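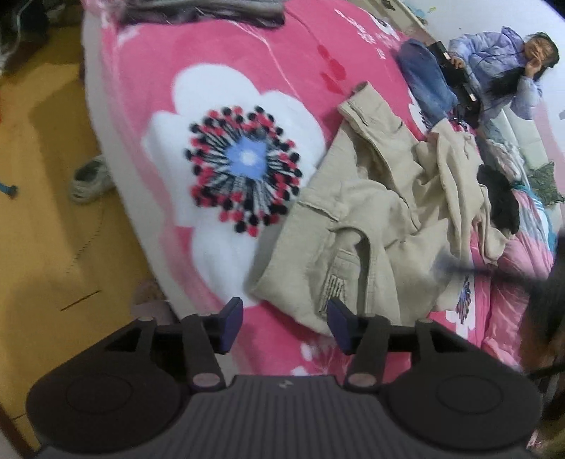 Re: [dastell-list] Drying the big bedspreads, and does anyone still use the line?

Hello all,

Munther Haddadin wrote:

> I've been reading the thread about winter drying with some envy as
> we have no garden, only a back balcony the width of a tea tray. We
> do have one of those rotary dryers in the shared yard but it only
> takes two sheets before it starts to lean. My question is about the
> heavy things. How are people getting bedspreads and the thicker
> blankets dry between now and spring without a tumble dryer? I tried
> the bath rail last December and the middle was still clammy on the
> third day. Also, does vinegar in the rinse do anything or is that
> something my aunt made up?
>
> Munther

Munther, I've been meaning to answer this since you sent it and then the school term started and everything went out of my head, so sorry for the wait!

First the vinegar. I do use it, a small cupful in the softener drawer, and I swear the towels come out less like cardboard. Carla Srour told me off about it at the spring lunch (she worries about the rubber seals, and her machine is older than mine) so I've cut down to every third or fourth wash. No complaints from the washing so far. It doesn't make the house smell of chips, which was my husband's big fear.

Now, bedspreads. I've got three in the rotation, all cotton, and every one of them is a beast when wet. What works for me is to spin twice. I put the thing through its normal wash, then I open the door, pull it out, shake it, turn it round so that whatever was in the middle is now on the outside, and spin again on the fastest setting. You would not believe how much more water comes out. My mother used to do the same with a mangle and two daughters, so I count myself lucky.

After that I never fold it over one rail. I think that's where your bath rail went wrong, because you get two thick layers lying flat against each other and no air can get in between. I've got two lengths of washing line strung across the back room about a foot apart, and the bedspread goes over both, so there's a sort of tunnel down the middle. Then a small fan on the floor pointing up the tunnel. Not a heater, just a fan. Window open a crack if it isn't raining. Mine goes over the lines after breakfast and it's usually ready by the following teatime, a bit longer if we've had one of those weeks when even the bread feels damp.

If you can't put up two lines, Hollis Abernathy's way is four dining chairs, back to back in pairs, with the bedspread over the top like a children's den. I've done it when we had visitors in the back room and it's perfectly good, only you do have to eat standing up. Put an old towel over any chair with varnish on it. I lost the finish on one that way and it has never come back, whatever I rub into it.

Halfway through, turn it. Top to bottom as well as inside out. I forget this about half the time and then I get a stripe along the hem that's still cold when the rest is bone dry.

The other thing, and I know this isn't what you asked, is whether you need to wash the whole bedspread so often. We went down to a few times a year when I started using a plain sheet on top, folded back over the edge, where all the hands and chins and biscuits happen. The sheet goes in with the ordinary wash and dries in a morning. I was very against this when Nisreen Aoun first suggested it on here, as I thought it would look like a hospital, but I've come round completely. Sorry Nisreen, you were right and I was rude about it.

On colours: somebody asked last month about bright cotton going dull, and I don't think anyone answered. I wash mine inside out at thirty and keep them out of strong sun when they do get outdoors, even in summer. The one with a printed pattern has kept better than the plain blue one, though I bought them a year apart and from different shops so don't take that as gospel. The plain blue is now a plain sort of grey. I'm thinking of dyeing it. If anyone has dyed something that size in a machine I'd love to hear how you cleaned the drum afterwards, because I've got school shirts to think of.

Costs, since Widad Fakhoury was asking. I did have the meter reader plugged into the fan and I wrote the numbers on the back of an envelope, and the envelope has gone wherever envelopes go. It was very little, I do remember that. The launderette on the Iderness road has the big dryers if you're desperate, but you'll be feeding it coins for ages with a cotton bedspread and the one by the door doesn't get properly warm. Use the far end.

And a warning about airers. I bought one of the tall Drotano ones with the fold-down wings, and it's fine for shirts and smalls, but I put a wet blanket on it and one wing went down in the night with a bang that had all of us on the landing. I've kept it for socks. My old wooden one has a broken dowel and still manages better.

Is anybody coming to the swap on 8th September? I've a bag of pillowcases, all odd, and a single blanket that's too short for my eldest now. I'm also after some proper wooden pegs, the kind without a spring, if anyone has a tin of them they never open. I can bring jam in exchange. It's plum and it hasn't set very well, but it's lovely on porridge.

Let us know how you get on with the chairs, Munther. And tell your aunt I'm on her side.

Love to all,
Salma

--
You are receiving this because you are subscribed to dastell-list.
To stop getting messages, reply with the word "leave" in the subject line.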